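Notes to go with the Nasstead tidy-up recordings. I keep being asked whether a robot can do the boring jobs yet, so this folder is my long answer (the short one is "sort of, if you're patient!").

## What's in it

- 394 recordings, all of sorting and tidying small bits into baskets
- 26 of them set aside for testing, please don't train on those
- `notes.txt`, which is mostly me grumbling

Wires are my favourite part and also the worst. A child can pull one red wire out of a pile without thinking, but for a machine it's a floppy thing hooked round other floppy things, and there's no neat edge to grab. I've watched plenty of these back to back and I still lean towards the screen.

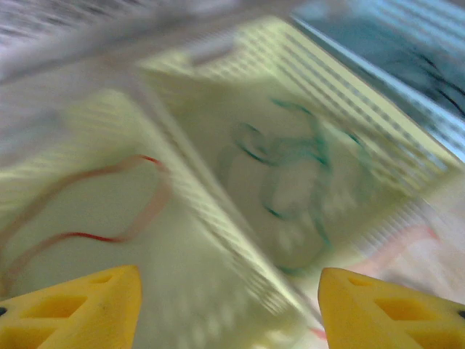
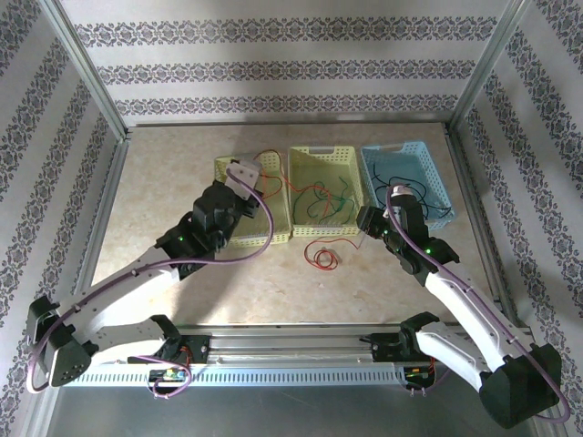 Would I let one loose on the drawer of old chargers at home? Not yet. Stiff boxy things I'd trust it with tomorrow, socks maybe, cables no.

## Known niggles

- Close-up views blur badly on quick moves. I left them in, real chores are quick.
- Labels were done by me and Seung-woo Ha, and we disagree about what "tidy" means (his bar is higher). Where we split, both labels are kept.
- Version 2 fixes the muddled basket names. Version 3 should be up in April, with the Skernthorpe set added.

Spot a wrong label? Open an issue and tell me which recording.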